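Home Reviews Methods Hardware Archive Contact

Lestlow, four weeks in. Review of the retrieval-and-rerun method, two arms, sponge shelf

February 7, 2022

Short version first. Lestlow is worth the setup time if you already have a pair of arms and a pile of demonstrations nobody has cleaned up. If you're starting from zero, wait for the March release, the recording side is rough.

What it is: an imitation method, comes as code plus a writeup by Halfdan Blöndal and Skarphéðinn Brynjólfsdóttir. You record demos with both arms. It chops each demo into short pieces, stores them, and at run time looks up the pieces closest to what the wrist cameras see, then trains a small correction on top. So half lookup table, half policy. Sounds old fashioned. Is old fashioned. Works better than I expected on a small data budget.

Setup took me most of a weekend. Install was fine, calibration wasn't. The instructions assume the Lasitz camera mount and I don't have one, I have my own bracket, so the offsets had to be done by hand and the config file wants them in an order that isn't written down anywhere. (It's z first. You're welcome.) Wrist camera sync was OK once I stopped running both feeds through the same hub.

Task I used is the one from their own paper, more or less. Sponges into a little shelf. Stand them on edge, in a row. Two arms, either arm can pick, whichever is closer should place. I like it because it looks stupid and is full of ways to fail. Sponges squash. They lean. They drag on the back panel and twist in the fingers. A rigid block tells you nothing about grip timing, a sponge tells you everything.

I recorded 45 demos. The writeup uses 195. That's the number I wanted to beat down, I don't have the patience for 195 of anything. Plain behavior cloning on the same 45 was my baseline, same cameras, same gripper settings, same me driving.
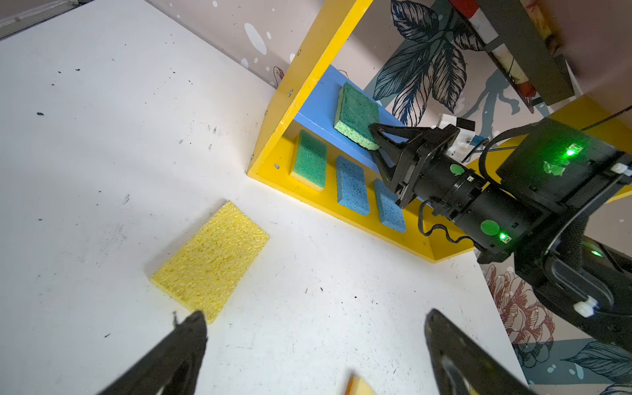
Wrist view, sponge shelf task. Second arm placing against the back panel, yellow sponge still on the table.

Views like this one are all the method gets, one from each wrist. No overhead camera. I went in thinking that was a mistake and I've half changed my mind. The view is steep and the fingers eat a good chunk of it, but the lookup seems to like having the fingers in there, it gets a free read on how open the gripper is and where the tips are relative to the thing it wants. With the overhead feed added (I tried, it's a flag) the matches got worse, not better. It started pulling up pieces that matched the whole table and ignored the bit near the fingers.

Results. I ran 12 full shelves per setup, fresh sponge positions each time, same list of positions for both methods. Baseline finished 2. Lestlow finished 9. Finished means every sponge in and standing when the arms go home. I didn't give half credit, although if I had the baseline would look less awful, it mostly got the first couple in and then went wandering.

The 3 misses on the Lestlow side were all the same miss. Arm comes in with the last sponge, clips the top of one that's already standing, knocks it over, carries on like nothing happend. There is no check. It matched a piece of demo where the row was fine and it plays that piece out to the end. The correction layer is supposed to catch this and it doesn't, it's too small a nudge. Blöndal's notes suggest shortening the pieces. I did, and the knocking stopped, but then the motion goes jerky and you lose sponges on pickup. Pick your poison. I ended up somewhere in the middle and left it.

Two arm stuff. This is where it earns its keep. The waiting behavior is really good. One arm holds off with fingers open over its own sponge while the other is inside the shelf, and then goes when there's room. I never wrote a rule for that, it's just in the demos, and the lookup keeps it because it matches on both wrists together. Baseline had the arms bumping elbows constantly. I hit the stop button a lot that afternoon.

Color: not an issue. I swapped sponge colors around between runs and saw no pattern in the failures. Green scourers are stiffer than the plain blue ones and grab better. If anything the thicker soft ones were harder, more squash, worse release. Background also didn't seem to bother it but I only have the one wall so don't quote me.

Speed is so-so. Lookup is quick with 45 demos. I padded the store with old recordings from another job to see what happens and it got noticeably laggy, to the point that the arm stuttered between pieces. They say an index is coming. Right now it's brute force and you feel it.

I also tried Kokkinos on the same data, for comparison, since people keep asking. Didn't get a full set of runs so no number from me. It's smoother to watch and a lot longer to train, overnight vs. a coffee. Recovery from a bad grasp was better. If you've got the compute and more demos it may well be the right pick. Sterkeck I couldn't get to build.

Things that annoyed me:
- recorder drops the last second of a demo if you stop it from the keyboard. Use the pedal.
- error messages are just numbers
- no way to delete one bad demo, you have to rebuild the whole store
- the viewer shows left and right swapped, and yes I checked my cables

Things I liked:
- you can click on any moment of a run and see which demo piece it pulled. Best debugging tool I've used on any of these. Found four bad demos of mine in ten minutes.
- retraining after adding data is minutes
- config is one file

That first one is the real selling point for me. With a normal policy you stare at a failure and guess. With this you look, oh, it's copying that one demo where I fumbled the release, throw it out (well, rebuild, see above), run again. I got from 6 finished shelves to 9 just doing that, no new recordings.

Would I use it for something harder? Not sure. Shelf stays put, sponges all about the same shape. Anything where the right piece of motion isn't already in the store, I don't see how it copes. The paper has one test with a moved shelf and the drop is steep, credit to them for printing it. I moved mine a hand's width toward the far arm and it kept trying for the old spot, corrected a little, pushed a sponge into the side board. Moved it back.

Score, 4 out of 5. Would be higher with a delete button. Will rerun the 12 when the March version is out and add the numbers at the bottom of this page.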